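首页 新闻中心 学生项目 赛事通知 下载 联系我们

库塔学生机器人社“家务组”完成第一阶段测试 明年4月参加基米内杯家庭服务机器人赛

2024年12月16日　文／社团宣传组　Dede Frimpong

维图斯技术学院（Vitus）学生机器人社今天公布家务组第一阶段的测试结果。家务组本学期的任务是让一台带机械臂的机器人在普通住家里捡起掉在地上的小件物品，再送到指定的位置。队伍已经报名明年4月举行的基米内杯（Kimine Cup）学生家庭服务机器人赛，参加“地面整理”项目。

家务组由四名学生组成。队长Ayuba Osei是自动化专业三年级学生，负责整机和进度；Renu Mishra负责视觉识别；Ayana Birhane负责夹爪和走线；本文作者Dede Frimpong负责记录、数据整理和对外联络。指导教师是机电系讲师Mansa Dramani。

基米内杯的地面整理项目不在标准赛台上进行。组委会在比赛当天布置一套住家环境，参赛队事先只知道大致的房间类型，不知道家具摆在哪里，也不知道地面是什么材料。物品散放在地上，机器人在规定时间内取得越多，得分越高，碰撞家具或者拖动地垫要扣分。去年社里有一支队伍参加过同一项目，成绩不理想，主要问题是在实验室的灰色地胶上调好的参数，换到比赛场地之后大部分不能用。

Ayuba Osei说：“去年我们到场以后才开始改阈值，改到快上场还没有改完。今年开学第一次开会就定了，训练要尽早搬出实验室。”

从10月下旬开始，家务组每周有两个晚上和一个周末下午在住家环境里训练，其余时间在实验室处理数据。选定的训练区域以餐厅和相邻的过道为主，铺的是浅色瓷砖。队伍没有清空房间，桌椅照平时的样子摆放，机器人要自己绕行。 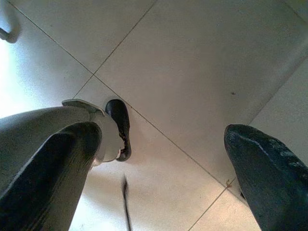 瓷砖地面给识别带来的麻烦比预想的多。砖缝是细长的深色线条，早期的模型经常把砖缝的一段当成笔或者筷子，夹爪下去以后抓空。砖面上的小斑点也会被报成物品。Renu Mishra的做法是把“没有东西的地面”单独作为一类来采集和标注，在不同的光线下反复拍摄，让模型先学会什么不用捡。

第一阶段共采集有效抓取记录2,000条，其中400条留作测试，不参与训练。测试用的物品包括笔、瓶盖、袜子、积木、钥匙和揉成团的纸巾。旧模型在这400条测试记录上的误报有211次，绝大多数落在砖缝和墙角的阴影处。加入空地面数据以后，误报明显减少，但靠近强光的位置仍然不稳定。新模型的完整数据要等1月份复测以后再公布，目前只跑过一遍，队里认为一遍的结果不适合对外引用。

“窗边和灯下是两个问题，不要混在一起讲。”Renu Mishra说，“白天靠窗的砖会过曝，物品的边缘就没有了；晚上灯光偏暖，白色物品和砖的颜色又很接近。现在的办法是两组曝光各拍一次，代价是每次抓取前要多等一会儿。比赛计时，所以这个办法最后用不用还没有定。”

夹爪方面，家务组本学期没有重新设计结构，主要在调整下降高度和闭合力度。捡地上的扁平物品，指尖要贴近地面，太高夹不住，太低会顶到砖面。瓷砖的高低并不完全一致，机器人从一块砖移到另一块砖，底盘会有轻微的倾斜，传到臂的末端就成了看得见的误差。Ayana Birhane在控制程序里加了一步：夹爪下到接近地面时放慢速度，读到接触以后抬起一点再闭合。这一步使笔和钥匙的成功率有所提高，瓶盖还是经常被推走。

走线是另外一项花时间较多的工作。手臂伸到低处时，线缆的弯曲方式和在桌面高度作业时不一样，留得短了会拉紧，留得长了会垂下来，进入腕部相机的视野，或者挂到家具。Ayana Birhane先后试过几种固定方法，现在的方案在多数姿态下可以接受，手臂收回时仍有一段线松垂。她计划寒假期间换用更软的线，并把固定点往后移。

住家环境里的第二个难点是通行。餐厅里有餐桌和几把椅子，桌腿、椅腿之间的空隙宽窄不一，旁边还有门和冰箱。物品如果掉在椅子下面，机器人要先判断手臂能不能伸进去，再决定底盘停在什么地方。队伍把这一类情况单独列为“遮挡取物”，在训练计划里排在开阔地面之后。

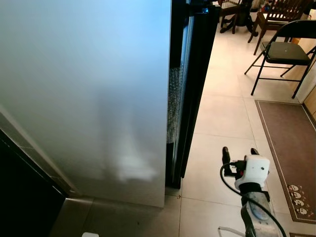

地垫的处理规则是11月中旬才确定的。最初的程序把地垫当作普通地面，底盘直接开上去，垫子的边缘有时会卷起来。按照基米内杯的规则，拖动地垫每次都要扣分，所以现在的程序在识别到地垫以后，底盘尽量停在垫子外面，只把手臂伸过去。带图案的地垫还有一层问题，模型会把印花当作物品。Renu Mishra已经把带花纹的垫子加进空地面数据，后面还要再补几种不同颜色的。

玻璃和反光面的影响也记录在测试日志里。深度相机对玻璃门的读数时有时无，冰箱门这类平整的表面会反光，离得近时距离数据跳动较大。目前的做法比较保守，凡是读数不连续的方向一律按有障碍物处理。这样做的结果是机器人有时会绕远路，有一次在两把椅子之间停住不动，最后由队员手动退出。Ayuba Osei把这次情况写进了周报，要求在比赛前解决，不能依靠人工干预。

训练的分工是固定的。每次训练由一人操作、一人看画面、一人放置物品并做记录，另一人轮换休息或者处理前一次的数据。物品摆放的位置按事先抽好的编号表进行，操作的人不参与摆放。每次训练结束后当晚把数据备份两份，第二天由Dede Frimpong检查文件是否完整，缺失的记录直接作废，不做补录。

Mansa Dramani老师从项目开始时就要求队伍保留失败记录。她说：“学生容易只留成功的那几段。抓空的、撞到椅子的、程序停住的，都要写清楚时间和当时的设置。到了赛场上出问题，能查的就是这些东西。”她同时提醒队伍控制进度，期末考试期间训练减为每周一次，1月份恢复正常。

本项目的经费来自学院学生创新基金。奥利瓦雷斯机械加工店（Olivares）为队伍提供了零件加工方面的帮助，数据标注使用的是Wutau标注平台的学生账号。家务组对以上单位表示感谢。

第二阶段的工作从寒假开始，主要内容有：完成新模型的复测；更换腕部线缆；在铺木地板的房间里重复第一阶段的全部测试；加入遮挡取物的训练；确定比赛时采用一次曝光还是两次曝光。3月初队伍将在社内进行一次模拟赛，场地由没有参加本项目的社员布置，规则和计时与正式比赛相同。

社团同时招收下一届家务组的预备队员，面向一、二年级学生，专业不限。预备队员先从物品摆放和数据检查做起，熟悉流程以后再参加操作。需要能保证周末下午的时间。有意者请在本学期结束前到机电楼学生机器人社办公室填写报名表，或者向Ayuba Osei登记。

第一阶段测试日志的摘要版已放在本站“下载”栏目，内容包括物品清单、误报分类和各次训练的设置。完整数据集暂不公开，其他学校的队伍如因学习交流需要部分数据，可以与Dede Frimpong联系，说明用途和所需类别。

媒体联系：维图斯技术学院学生机器人社宣传组

上一篇 下一篇 返回列表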